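The trial for the Tukix kitchen arm ran 70 days, and I signed up for it at a quarter to midnight, eating crackers over the sink. That should tell you what kind of customer I am. You picked your kitchen from a catalog, the arm practiced in a rendered copy of it, and once you were happy with what you saw you could pay to have the real one bolted down at home. I picked the Palumbo layout, mostly for the red backsplash (my own kitchen in Munbridge is the color of old oatmeal) and a bit for the lawn outside the window. I've never had a lawn.

So every morning I took my laptop back to bed and watched an arm make coffee in a house I didn't live in. I got very attached to it! I'd read the log while it worked, and the log was all business. Run 3, run 12, run 40. Grasp, lift, pour, release. By September it was up to run 241, and I'd stopped telling people at work what I did before eight o'clock.

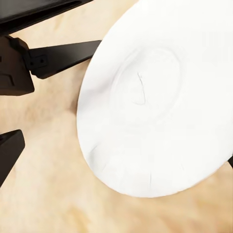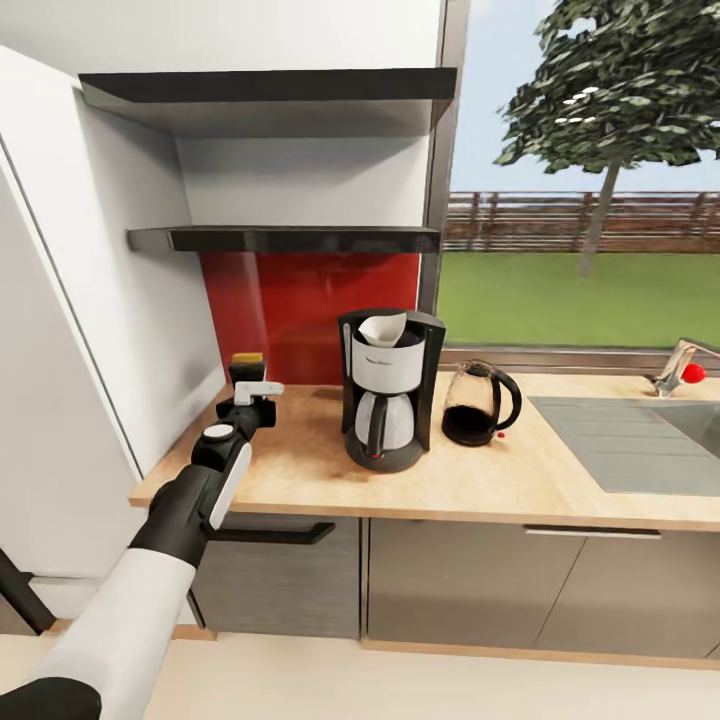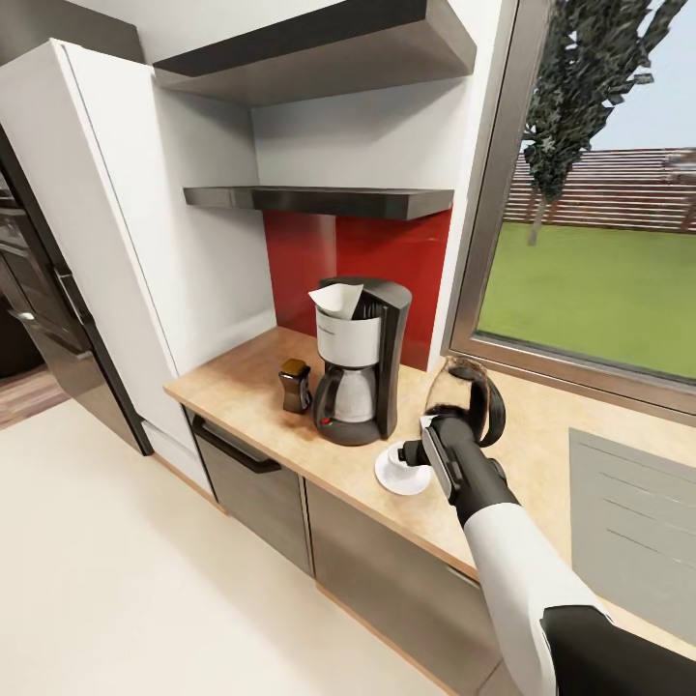

Coffee practice in the Palumbo kitchen, with the saucer up close in the first one.

My sister had the login too, and she thought the whole thing was creepy. "Who's it for?" she kept asking. "Who drinks it?" I told her it was software, and software doesn't need anyone to drink it. But I did start to wonder. I'd lie there with my own mug going cold on the windowsill and think about all those little cups, poured and wiped away and poured again, and no chair pulled up for anyone.

Then the offer came. The price was 1,424 dollars, installed, with a van coming over from Nusside, and the email had a big friendly button at the bottom. I measured my counter twice. It was too short by the width of my hand, unless I got rid of the bread box, and the bread box was my mother's.

I wrote back and asked if I could just keep the practice kitchen – the one on the screen, no arm, no van. There was a long gap before they answered. They said it wasn't a product they sold, but the account could stay open until the end of the year if I filled out a survey.

I gave them top marks for everything. Under "other comments" I asked if they could put in a chair, somewhere near the window, and I went and rinsed out my mug.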